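Softić Releasing to bring Kimutai Mfaume's "Niseck" to cinemas this November

Softić Releasing has acquired distribution rights to Niseck, the second feature from writer-director Kimutai Mfaume. The film will open in cinemas in November, with a run of preview screenings beforehand in Prarnville, where most of it was shot.

Niseck is a crime drama set over one night on a rural ferry crossing. A retired signwriter takes the last boat home and recognises another passenger as the man who swindled her brother years before. There are 10 people on board when the ferry leaves the jetty, and the crossing should be a short one. Fog holds the boat on the water until morning. The running time is 86 minutes.

Mfaume wrote the script after finishing his first feature, Terkevura, a family drama about the closing of a village cinema. That film was made with a small crew and a cast drawn largely from local theatre groups. Several of the same actors return in Niseck, including the two leads, and the cinematography, editing and sound were handled by the same team.

"I wanted to write something where the people can't leave," said Mfaume. "In Terkevura everybody was always walking out of rooms. It was a habit of mine and I got tired of it. On a ferry you can go up on deck, or down to the saloon, and after that you have to talk to each other."

The production filmed for six weeks, most of them at night. Exteriors were shot on the water near Prarnville using a working ferry that had been taken out of service for its winter overhaul. The saloon, the wheelhouse and the lower passage were built as sets in a former grain store a short drive from the harbour. The art department measured the real vessel before building so that shots taken on board would match those taken in the store. 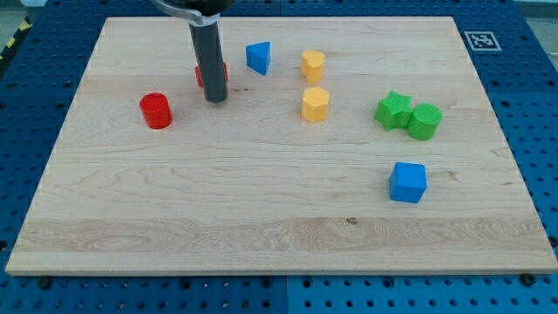 Interiors account for the larger part of the finished film, and the look of the saloon was settled early. Mfaume and his designer had first planned a dark room with varnished panels, in the manner of older passenger boats, but camera tests showed that faces were being lost against the walls. They moved to pale wood with a fine, wavy grain and the odd darker streak or small knot left in it, and kept the lighting low. The tables, benches and bar front were all made up to that scheme. The wheelhouse was treated differently, with painted metal and very little light except from the instruments.

The screenplay has 66 scenes and takes place in story order from the boarding of the ferry to first light. Mfaume asked for the saloon scenes to be filmed in that order as well, so that the cast would grow tired at the same rate as their characters. The schedule was arranged to allow this, with the deck scenes grouped together at the end of the shoot when the weather was expected to be calmer. In the event two nights were lost to high winds, and the closing scene was moved from the upper deck to the car deck.

"The car deck was better," said Mfaume. "I had written a long speech for the upper deck with the sun coming up. We got down among the lorries at four in the morning and the speech looked silly, so I cut it to three lines. The actors were pleased about that."

Fog was created on set for the interior windows and added only sparingly to the exterior shots. The sound team recorded engine noise, doors, chains and footsteps on the ferry while it was laid up and during one short trip across the bay. There is no music until the final reel, apart from a radio that plays in the bar during the first half hour.

Softić Releasing saw the film in a private screening at the rough cut stage and agreed terms shortly afterwards. The company has released a number of low-budget dramas and thrillers and plans to open Niseck in a limited number of venues at first, adding others in the weeks that follow. Independent cinemas, film societies and arts centres will be able to book the film from the opening day.

A spokesperson for Softić Releasing said: "Niseck is a tight film with a simple story, and it belongs in a cinema. A lot of it depends on what you can hear from the next room. We are starting with screens that have good sound and audiences who already know Terkevura, and we expect it to reach further than that."

The Prarnville previews will take place at the town's Harbour Cinema, with evening performances starting at 7.30pm. Mfaume will introduce the first of these and take questions afterwards with members of the cast and crew. Tickets will be sold through the cinema's box office in the usual way. A captioned performance is included in the preview run, and captioned and audio described versions will be available to all venues booking the film.

Terkevura will return to selected cinemas ahead of the release. It will be offered to venues as a single screening or as a double bill with the new film, with an interval between the two. The version supplied will be the original theatrical cut. A short film made by Mfaume as a student, set in a bus depot, will be shown before Terkevura at venues that request it.

Home viewing plans for Niseck have not been confirmed. Softić Releasing expects to announce a date for digital rental and disc after the cinema run is under way. The disc is due to carry a commentary by Mfaume and his editor, a short feature on the building of the ferry sets, and the longer version of the closing scene as it was first written, read by the cast.

Mfaume is now working on his third script, a comedy about a surveyor. No production dates have been set.

Notes to editors

Niseck is written and directed by Kimutai Mfaume. Running time: 86 minutes. Certificate to be confirmed.

Press screenings will be held ahead of the November release. Reviews are embargoed until the morning of the first public preview. Online screening links will be offered to regional and specialist press who are unable to attend in person.

Interviews with Kimutai Mfaume are available by telephone or video call on request, and in person in Prarnville during the preview run. Requests for the trailer, poster artwork and production notes should be sent to the press office at Softić Releasing. Venues wishing to book Niseck or Terkevura should contact the company's theatrical sales desk.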